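Print this message
E-mail this message
2 December 2018
Posted by: list member, Alside

Re: [gripper-upkeep] Jaws drifting on the hand-held units

> We have two of the Vondow hand-helds and both have started
> closing slightly off centre. Cloth gets pinched on one side and
> slides out of the other. We have re-run the zero routine and it
> is fine for a day, then it goes again. Is this the fingers or the
> mount? Ours were bought in April and have had no attention.

Almost certainly the mount, in my experience. We had the same trouble at Alside and I spent far too long on the zero routine as well.

Take the fingers off and check the screws in the black bracket. Ours had backed out by up to 300 cycles after fitting, and you can't feel it by hand. Do them up a little at a time, going corner to corner. If you pull one side down fully first the bracket sits crooked and you are back where you started.

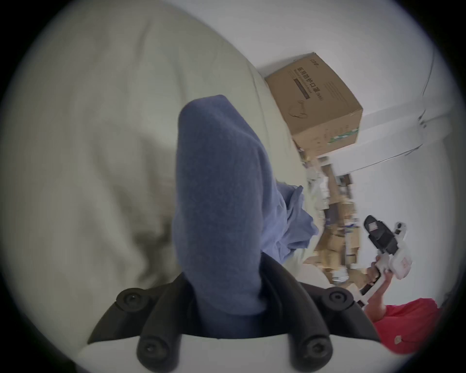 After that, run it on cloth before you trust it. I do 100 closes on something soft and then look at the zero again. A hard block tells you very little about side slip. If it has moved, the thread in the boss is probably worn and you want a new bracket. Barredo sell them singly, Kullow only in packs of 40.

The other thing is the finger faces. They pick up lint and then one side grips less than the other, which looks just like drift. Wipe both with a damp rag and let them dry. Don't use solvent, it made ours shiny and they were worse than before.

Mark your fingers left and right as well. We swapped a pair by accident and lost a morning to it.

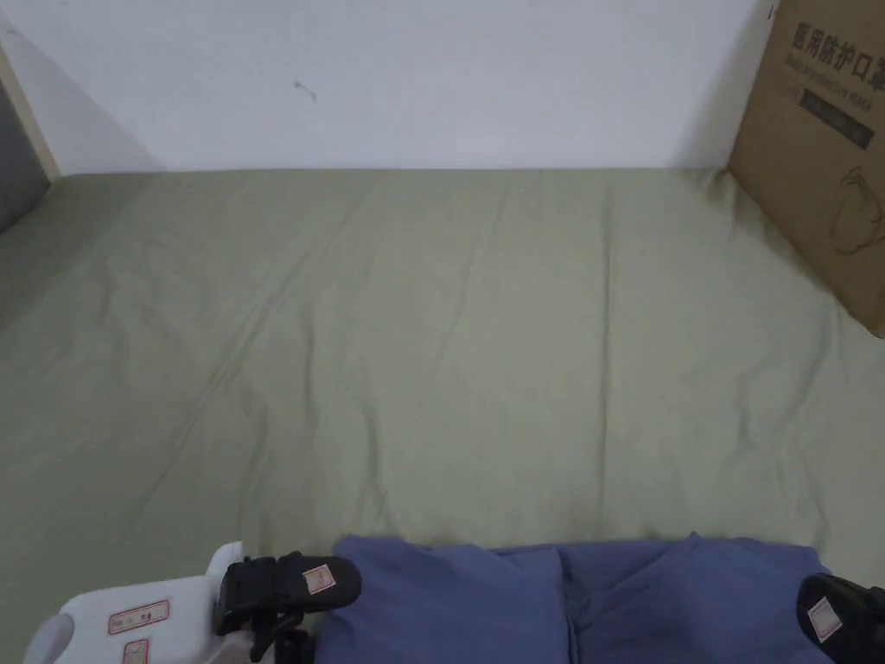

Folded blue cloth held between the two fingers, with a small sticker on each.

We now do the screws every 100 hours and the faces whenever somebody remembers. If yours still wander after a new bracket, post the zero readings from before and after a run and I will compare them with ours.

> Also, does anyone have the torque figure? It is not in the
> booklet.

Not in ours either. I go by feel with the short key.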